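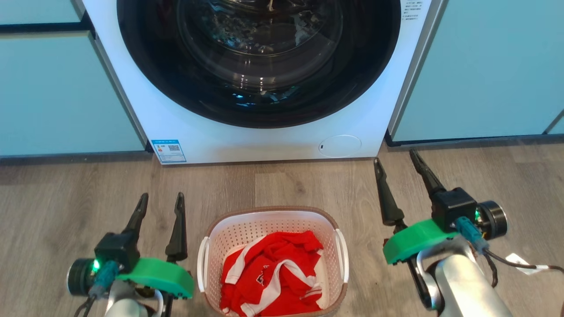

Gate guards vs. patrol for a small neighborhood, what has worked for you?

posted by costbridge_newbie

Hi all! I moved to Costbridge in December and somehow I've already ended up being the person on our street who "looks into things." We've had a run of break-ins on the north side, mostly garages and parked cars, and people are getting pretty rattled. The county says it's adding deputies but so far I've seen one extra car, parked outside the bakery.

We have 24 houses and two ways in. One idea going around is to hire a guard for the main entrance overnight. The other is to join the shared patrol that Kevdale set up, where a car comes through a few times a night. Kevdale would charge us $300 a month to be added to their route. I haven't gotten a firm price on the guard yet but I'm told it's a lot more.

Some neighbors say we already pay taxes for this and should keep pushing the county until they do their job. I kind of agree, but I also don't want to wait until somebody gets hurt. Has anybody here done one or the other? Did the sheriff's office care either way? And how did you handle the folks who didn't want to pay?

baloghroad_resident

We're off Balogh Road and we did the guard for 14 months, so I can tell you a bit. It was expensive, and it only covered one entrance. You said you have two ways in, and that would worry me. Ours got bypassed by somebody on foot coming through the drainage path, and after that half the street quit paying (I was mad too, I'll admit it).

If I were you I'd try the patrol first. Get the hours in writing though! Ask for a log of when the car came through, and ask who they call if they see something. The patrol people around here can't arrest anybody or chase anybody, they just phone it in, so you want to know the deputies will pick up on the other end. We went to the precinct and asked for a contact for our area and they gave us one. It took three visits, but we got it.

On the money, we let people opt out. It made for some grumpy mailboxes but forcing it would have been worse. Don't stop bugging the county, by the way. The budget hearing is open to the public and they do let you talk. You get a few minutes, so write it down first or you'll ramble like I did.

mirnia_mike_not_really

dont bother with either one, lights and dogs. Mirnia put in streetlights and things got quiet, no guards no nothing

porchlight_on

I'm in Kevdale and I pay into that patrol, so take this however you like. I'm fairly happy with it. The car usually passes my place a little after 10 p.m. and again before dawn, and I sleep better. Have the break-ins stopped? We had a couple last spring and I haven't heard of any lately, but I couldn't tell you if that's the patrol or the new deputies or just luck.

One thing I'd ask before signing is whether adding your street means fewer passes for everybody. They told us no when the last street joined, and then my early pass disappeared for a few weeks until enough of us complained. Also ask about holidays, we found out the hard way that there was no car on those nights.

And I do think lights help, the poster above isn't wrong there. Our county has a form for reporting dark spots and they came out faster than I expected. Start with the second entrance if it's as dark as ours was.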